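Botcombe has offered its hand-held gripper kit, sold under the name Rorora, to outside customers since June. The company's product lead answered questions about the kit, its price structure and the support that comes with it.

The kit is meant for firms that want to record hand work and use those recordings to train robot arms. "Our customers already know which tasks they want to automate," the product lead said. "They come to us for a steady way to record them."

Each kit is supplied with a pair of grippers, printed marker plates and a backpack rig. Operators are asked to complete 35 practice recordings before their work is accepted into a customer's library. According to the company, that requirement was added after early trials at its Trorkenville site, where new operators tended to move too quickly.
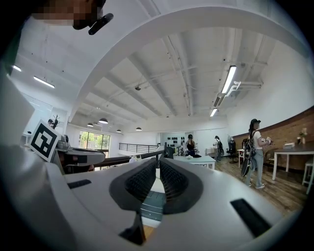 Asked whether the equipment is tiring to wear, the product lead acknowledged that it can be. "We advise short sessions with a change of task between them. The straps were redesigned once, and we expect to revise them again."

The Trorkenville site has produced 3,762 recordings to date, covering 117 separate tasks. Customers may license this material or keep to their own. Du Plessis, the distributor for the kit, handles repairs and replacement of the gripper fingers, which are treated as wearing parts and are not covered by the standard warranty.

The company does not rent single units. "We have been asked many times," the product lead said. "A single gripper does not give a customer enough material to work with, and we would prefer to say so at the start." A revised user manual is in preparation and will be sent to existing customers at no charge.

Copyright Botcombe. All rights reserved. | Contact | Back to top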